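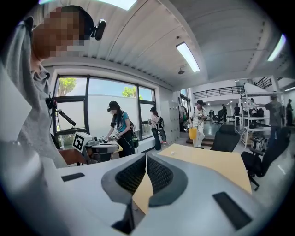 Work and Automation, Unit 8: The People Who Teach the Machine
Instructor: Pao-chu Chow

Last week we finished the Keson packing line, where the robots arrived first and the jobs were rearranged afterward. Today we go the other way around, to a workplace where people do the task by hand so that a robot can learn it later. I love this unit! It turns up kinds of work that had no job title when I was in school.

Key terms
Demonstration: one complete run of a task, done by a person and recorded.
Hand-held gripper: a tool with two fingers like a robot's, moved by a human arm.
Operator: the person doing the demonstrations. At Carrilho the same job is called "trainer," and the pay grade is different (we'll come back to this).

What the work is like
Look at how people are equipped. Many wear a camera on the head or a pack on the back, and the gripper takes the place of their own fingers. Picking up a cup with two stiff fingers is a skill, and new operators are slow at it. In our case study, the Kukach shop, a beginner manages 19 good demonstrations in a shift and an experienced operator over 400 in a week. Shifts are split into blocks of 45 minutes.
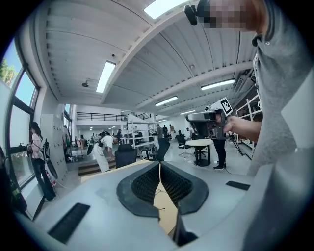
What changes for people
Former packers at Kukach say they miss the rhythm of the line but like moving around the room. Their knowledge counts in a new way, too: someone who has folded boxes for years knows which corner to press first, and that ends up in the data. Who should be paid for it, and for how long? The Unov agreement from April (in your reader) has one answer, and I expect a lively argument over clause 8.

For discussion
Bring one task from a job you have had. Try it at home with two kitchen tongs, one in each hand, and write down where you got stuck.
Is an operator closer to a teacher or to a machine tender?

Reading: Unov agreement, clauses 1 to 8, and the Kukach interviews.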